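Rirkivora Home Office Board > Furniture and Floors

Mesh chairs on plank flooring, do I need a mat?

lamisi_g
1 Apr 2025
We moved our office in November and the new place has wood-look plank flooring all the way through. Three black mesh chairs, one light oak table with dark legs. The casters are the hard plastic ones they shipped with. I'm seeing dull tracks near the table where people roll in and out. Mat, or new wheels?

pinebarrel
Wheels. Get the soft rubber ones. Check the stem size before you order. Mats slide on plank and the edge curls up after one winter.

ytsuji
Disagree. I've had a mat under my desk for 9 years, on the same kind of floor, and it looks fine underneath. Soft wheels pick up grit and then you're rolling the grit around. You still have to sweep.

pinebarrel
You have to sweep with a mat too. It gets under there and you don't see it.

clustow_dad
What's the floor, real wood or vinyl? Some vinyl yellows under rubber. Ask whoever put it in.

lamisi_g
Don't know. The landlord in Lesalberg hasn't answered. I paid about $14 a wheel for one set to try out, so I'd like to know before I buy the rest.

Second question. People hang their stuff on the chairs or drop it on the seats, then pull the chair out and everything lands on the floor. Do hooks on the wall by the stairs make sense, or will they get ignored?

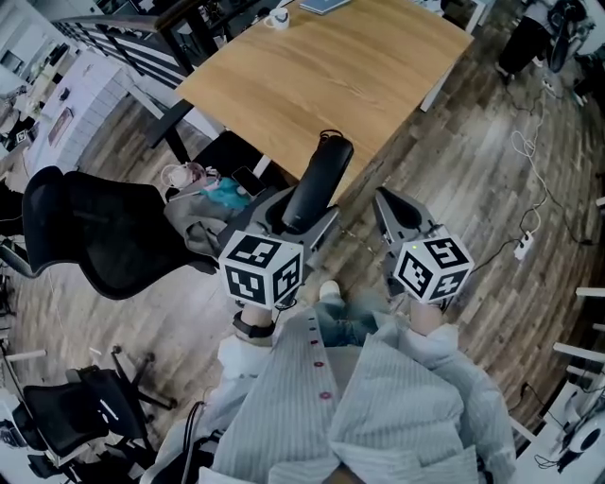
Our table and chairs, with somebody's things on the seat again.

magalhães_k
Hooks get ignored if they're farther away than the chair. Put a small bench or a shelf right by the table. I'd also raise or lower those chairs so the arms clear the table edge. Ours chewed up the edge of a nice oak top.

ytsuji
Hooks work fine here. Depends on the people.

pinebarrel
A phone on a chair seat is going to get sat on. I'd start with a tray on the table.

lamisi_g
Tray is easy, I'll do that first. Going to leave the new wheels on one chair for a month and compare.

clustow_dad
Put some tape on the bottom of that chair so you remember which one it is.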